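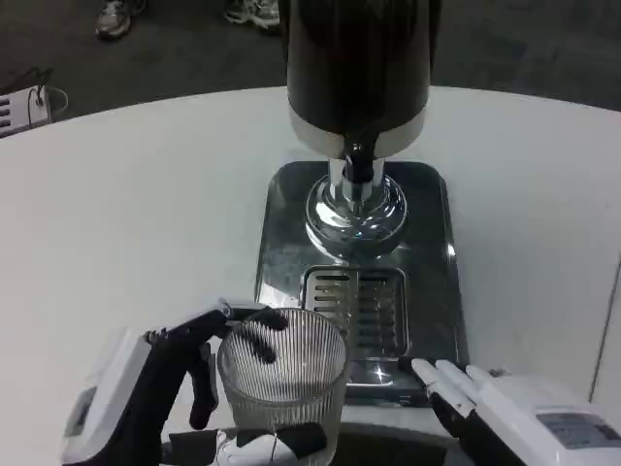 I have been trying to work out what people mean when they say a robot "understands" a task. I've now sat through enough planning demos to suspect they mean it got to the end without someone pressing the red button.

The case I keep coming back to is drinks. Pick up a cup, put it under a spout, get some liquid into it, hand it over. Zaki, the planner we've been testing since June, treats this as a list of steps with conditions attached. Cup held: yes or no. Cup under spout: yes or no. Cup filled: yes or no. It draws a lovely graph of all this with little green boxes, and visitors love the green boxes.

My trouble is with the yes or no. Take "cup held". In Zaki that flag goes to true when the finger motors report enough load and the camera's estimate of the cup sits close enough to the palm. Fine. But a cup held by its rim with two fingers inside it and a cup held round the middle are both "held", and they are very different things to pour into. The planner can't tell them apart, so everything further down the line has to cope with whichever one it gets. Vandana Jaiswal, who wrote most of the grasp code, put a grip type into the state months ago. The planner reads it and throws it away. There is a comment in the file that says "use later".

Then there's the glass itself. Clear, ribbed glass is about the worst thing you could hand to a depth camera. Light goes through it, bends along the ridges and comes back as nonsense, and the point cloud looks like somebody sneezed. Put it next to polished chrome and you get a second helping of the same. The pose tracker copes by falling back on the outline in the colour picture and on where the hand thinks it is. So when the screen says the cup has been located, a good part of that is the robot telling itself where it left its own fingers.

I said as much to Aarti Upadhyay, who runs the perception side, and she didn't disagree. Her answer was that the hand is a better sensor than the camera at that range anyway. She may well be right. I'd just like the confidence number to say so, because at the moment it reads the same whether the tracker can see the cup or is guessing from the joints.

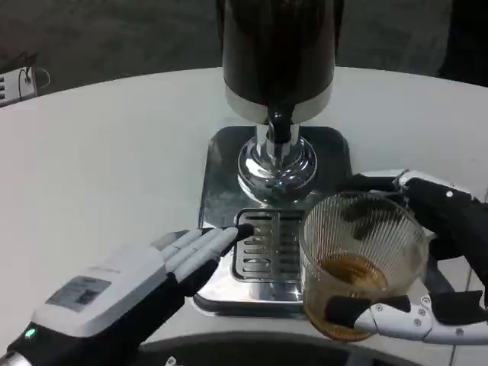

Filling is where I get properly grumpy. The flag for "filled" used to be a timer. Open the tap, count, close the tap, set the flag. It was replaced with a colour check on the lower part of the glass, and that was announced to the rest of us as "closed-loop pouring". It isn't a loop. The check runs once, at the end, and all it can do is mark the step as failed. If the glass has a mouthful in it, the check passes, because there is brown where there used to be none. I asked what level counts as full and was told that this was a product question.

We ran 84 trials on the last build. The summary slide gives a single success rate, and I won't repeat it here, because I went through the logs and I don't think it means anything. Twelve of the runs marked as successes had a retry in the middle where an operator nudged the target pose from the Worneck console. The console writes that nudge to the log as "pose refinement", with no field for who did the refining. You have to match up timestamps with the keyboard events to find out it was a person.

I don't think anyone was trying to hide it. Whoever built the console needed a name for the event and picked one that sounded all right. But the slide went to Stiterwood with the number in large type, and now there is a conversation going on about using two arms on three kinds of dispenser, on the strength of it.

A few things I'd want before believing any of that. Log human input as human input. Keep the grip type in the plan and let the planner refuse to pour if it doesn't like what it's got. Give the tracker two confidence values, one from the camera and one from the hand, and show both on the screen, even if it makes the green boxes look untidy. Check the level while the tap is open. None of this is research. The first one is an afternoon's work, and I've offered to do it.

I should be fair to the control people. The arm motion is smooth, the two hands keep out of each other's way, and the old jerk on approach has gone since they swapped out the Nisham trajectory filter. If you'd shown me that part on its own a couple of years ago I'd have been impressed. It bothers me a bit that good motion makes everything above it look cleverer than it is. A jerky arm gets questioned. A smooth one gets a round of applause and a follow-up meeting.

The follow-up meeting is in the diary. I've asked for the raw logs to be put on the agenda ahead of the video, and so far I've had a thumbs up from Vandana and nothing from anyone else.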